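October, updated 4:40 pm
Logged by Femi Isah

Issue: live scoring for Cemthorpe v Ildale stuck at 93 for 4. Club site and the ground scoreboard both frozen, scorer's tablet fine and still moving.

2:10 pm. First call from Adesuwa Tijani in the scorebox. Tablet shows over 19 done, site still on over 16. Asked her to keep scoring and not log out.

2:20. Restarted the Stiser feed. No change. Site refreshes, same score comes back.

2:35. Checked the paper book against the tablet. They match, so nothing lost at our end. Good. 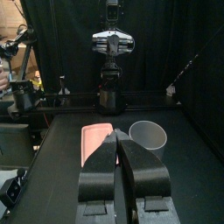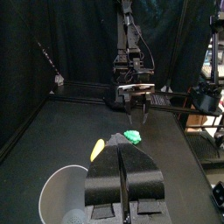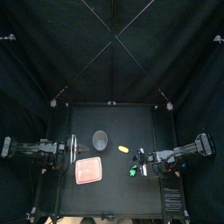
2:50. Found something. Batter retired hurt, then came back in at the fall of the next wicket. Feed has him listed twice. Every ball after that is getting rejected. Halvorsen support say they've seen it before with retired hurt but only in junior games.

3:05. Adesuwa took the second entry out, put him back in under the original line. Had to re-enter the bowler too, dont know why.

3:10. Site jumped to the right score. Scoreboard didnt.

3:25. Scoreboard was on a 30 minute cache. Cleared it, came up straight away.

Still open: partnership totals wrong on the site, showing the old pair. Batting card is ok. Will fix by hand after stumps, please dont anyone touch the match file untill then.

Adesuwa to send me the full ball by ball export tonight. Ticket stays open.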